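Gallery: sorting the small parts store

Drullivside Workshop > Galleries > February

We moved the small parts out of the back store in February and sorted them on the long bench before they went onto the new shelves. It took four evenings and one Friday afternoon. The notes on this page go with the gallery and follow the order in which we did the work. If you borrow bench time at Drullivside you will need to know where things have gone, so please read to the end even if you only came to look.

Before the move

The old store was a walk-in cupboard behind the kiln room. It had shelves on three sides and a light that took a while to come on. Parts were kept in whatever they arrived in: biscuit tins, envelopes, margarine tubs, the odd sock. Benjie Marquez put up most of the shelving when the workshop opened and he knew where nearly everything was. The rest of us opened tins until we found what we wanted.

The stock book listed 2,523 items. It was last brought up to date when we still bought from Hodbridge, so we treated it as a starting point. We did a fresh count as we went.

Clearing the cupboard

We took one shelf at a time and carried it through on trays. Each tray had a slip of paper with the shelf number on it so that we could put things back if we ran out of time. We only had to do that once, on the second evening, when the pottery group needed the bench by seven.

Wood screws came first. There were far more of these than anything else, and most were in boxes with the size on the end. Loose ones went into a single bucket and were left for later. The bucket is still under the bench if anyone would like a quiet job.

Sizes and drawers

The new drawers came from Jorovance in flat packs. There are 43 of them in three widths, and they slide out completely, so you can take one to the bench and bring it back. Please do bring it back. The narrow drawers are for pins, washers and small springs. The middle ones hold screws, bolts and hinges. The wide ones are for anything long, such as rods, tubes and offcuts of trim.

Wian Makhubela wrote the labels. They have the name in large letters and the size underneath, in millimetres. Where we still have imperial stock the size is in inches with a line drawn under it. Wian tried a colour system first but the pens ran out and we found that people read the words anyway.

Hinges and catches

Hinges were sorted into pairs. Singles have gone into a drawer of their own, marked SINGLES, and you may take from it without writing it in the book. There are some good brass ones in there. Cupboard catches are in the drawer below. Magnetic catches are kept apart from the others, wrapped in paper, as they had collected half a tin of panel pins between them.

Feet, castors and glides

These used to live on the floor of the cupboard. They are now on the bottom shelf in two crates. Castors in sets of four are tied together with string. If you split a set, tie up what is left and put a note on it. Felt pads are in the middle drawers.

Things we gave away or scrapped

A box of 500 plastic wall plugs went to the school. Two boxes of picture hooks went with them. Rusted nails and stripped bolts were taken to the scrap yard with the old shelf brackets. We kept one of the brackets as a pattern. Anything electrical that we could not identify is in a crate by the door, and it will stay there until the end of the month. Have a look through it when you are next in.

The budget

The drawers, timber and fixings were paid for from the bench fund. We had set aside 3,000 pounds and came in under that, mainly because Benjie cut the shelf timber himself. What is left will go towards a second vice for the small bench and a proper lamp over the drawers. A clip-on lamp from Nkosi is doing the job for now — it gets warm, so switch it off when you leave.

Using the new store

Write down what you take. The book hangs on a nail to the left of the drawers, and the pencil is on a string. Put part-used boxes in front of full ones. If a drawer is getting low, turn its label round so the blank side shows and whoever does the next order will see it.

Donations are still welcome, but please sort them at home first. One kind of thing to a bag, with the size on the bag if you know it. We cannot take wet paint, glue or batteries.

Tubes and rods

We left these until last. Long pieces lie flat in the wide drawers with the heaviest at the back. Short metal tubes are grouped by thickness and then by length, and caps stay on if they were on when the tube came in — loose caps are hard to match up later, and we have a whole tub of them that fit nothing. Tubes of the same size are best handled side by side, a few at a time. Check the ends before you put them away. A dented end will not take a fitting, and it is quicker to find that out at the drawer than halfway through a job.

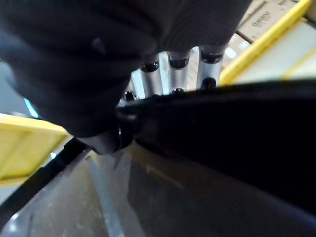 Anything too long for a wide drawer goes in the rack behind the door, with the short pieces at the front.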